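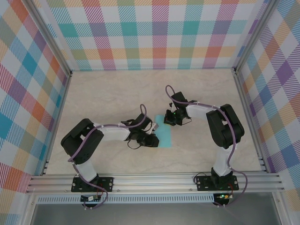
*Large pastel plaid on the back and both sides, pale beige marbled floor, aluminum posts at the back corners.*

# Revis lining panels: frequently asked questions

Applies to printed wall panels and floor sheets supplied by Muriithi from the Kuvthorpe shop. Last revised 17 June 2026.

## Sizes and fit

**What sizes are the wall panels sold in?**

Two stock widths, 1,000 mm and 1,118 mm. Both are the same height. The wider panel is normally used for the back wall and the narrower one for each side.

**Can a panel be cut down?**

Yes. Score the printed face, then cut through from the same side with a fresh blade. Leave the protective film on until the panel has been test fitted. Cut panels can't be returned.

**How much clearance should I leave at the corners?**

Measure between the inside faces of the two posts and subtract 2 mm. Posts are rarely parallel over their full height, so measure at the top and the bottom and use the smaller figure.

**Do the panels need a top frame?**

No. An open-topped enclosure is the usual arrangement. Panels wider than the stock sizes are made to order and need a stiffener along the upper edge.

## Pattern

**Does the plaid line up from one wall to the next?**

Not by default. Each panel is cut from the printed roll where the previous one ended, so the stripes meet the corners at different points and one wall may show more purple or blue than its neighbor. Matched sets can be ordered under the Utow option and take longer.

**Is the left panel the same as the right?**

The artwork is the same, but the section of it differs. Either panel can be mounted on either side. If you want a particular block of color near the front, lay out all three panels before removing any film.

**Will the colors fade?**

Slightly, in direct sun. The yellow-green and the light blue go first. Keep a spare panel flat in its sleeve if you expect to replace only one wall later.

**Can I combine the plaid with a plain floor?**

Yes. The floor sheet is a separate line item. Beige with gray marbling is the standard finish, and two plain finishes are available.

## Installation

**What order do the parts go in?**

1. Posts, checked for square.
2. Floor sheet, pushed fully to the back.
3. Back panel.
4. Side panels.
5. Front rail, tightened last.

**Can the front rail stay in place while I change the floor sheet?**

Only if the sheet sits on top of the base and doesn't run under the rail. Otherwise loosen the rail bolts first – lifting the sheet over a tight rail will crease it.

**How many clips are supplied?**

Each three-wall set includes nine. Spares are sold in bags of 24.

## Care

**How do I clean the printed face?**

Use a damp microfiber cloth and mild dish soap. Wipe in the direction of the stripes and dry the bottom edge. Solvents, including rubbing alcohol, will lift the ink.

**What about grooved rails?**

Vacuum them with a narrow nozzle or use a dry brush before washing the floor.

**When will the muted version of the plaid be available?**

It is scheduled for July. Existing clips fit.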